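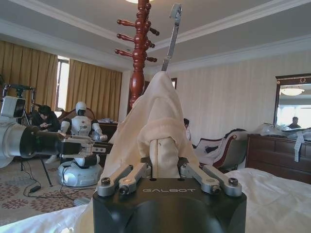
Cream cloth with the silver hook, 30th December

Linen shrinkage, second round. Carrying on from the August notes, which stopped at the hot wash and never got to drying.

Stock is the undyed cloth from the Gorville mill, same bolt as before, plus a short length of the Veren half-linen that was left over from the curtain job. Cut 12 squares of the Gorville and four of the Veren, all 300 mm on a side, marked with a running stitch in blue thread set in from the edges. Pen marks went furry last time and I couldn't tell where to put the ruler. Thread is slower but it reads clean.

Pulled a weft thread to get a true line for each cut. The Veren doesn't like this. The weft breaks every few inches and has to be picked up again with a needle, so two of those squares are a little off. I noted which ones on the bag.

Wash: warm, 34 minutes, no softener, plain soap flakes. Half the squares were line dried indoors, half tumbled on low. Everything was left flat overnight on the long bench before measuring, no pressing.

Results so far, Gorville only. Line dried squares lost 12 mm in the warp and hardly anything in the weft. Tumbled squares lost 19 mm in the warp. The weft on the tumbled ones varies too much to write down as one figure, and I think the lint screen had something to do with it, as the machine ran hotter toward the end. Clean the screen between loads next time and repeat.

The Enriquez chart gives one allowance for all plain weave linen and doesn't say how it was dried. For tumbled cloth it is too small by a good margin. Please don't cut from it for the Nollach order until we have our own numbers. If anyone already has, put the pieces aside and leave a note on the shelf.

Hand feel: the tumbled cloth is softer and drapes better, with more fuzz on the face. Line dried is crisp and holds a crease. I like the crisp one for napkins and the soft one for anything that hangs. The seam samples puckered in both, worse with the polyester thread. Cotton thread seems to shrink along with the cloth. Stitch length was the same on all of them, so that isn't the cause, but tension might be. I had loosened it for the Veren and can't remember whether I set it back.

Starch: tried a thin mix on one spare piece. Too stiff at the folds and it left a white bloom when dry. Halve it.

Still to do
– Measure the Veren squares. They were left on the bench a second night.
– Second wash on everything, same settings, to see if the warp keeps moving.
– Repeat tumbled set with a clean screen.
– Check the machine tension against the card in the drawer.
– Order more of the blue thread, down to the last spool.

Water was hard again, scale on the kettle and a grayish line around the sink. Might run one load with soda added and see if the soap rinses out better. Leave the marked bags where they are on the top shelf.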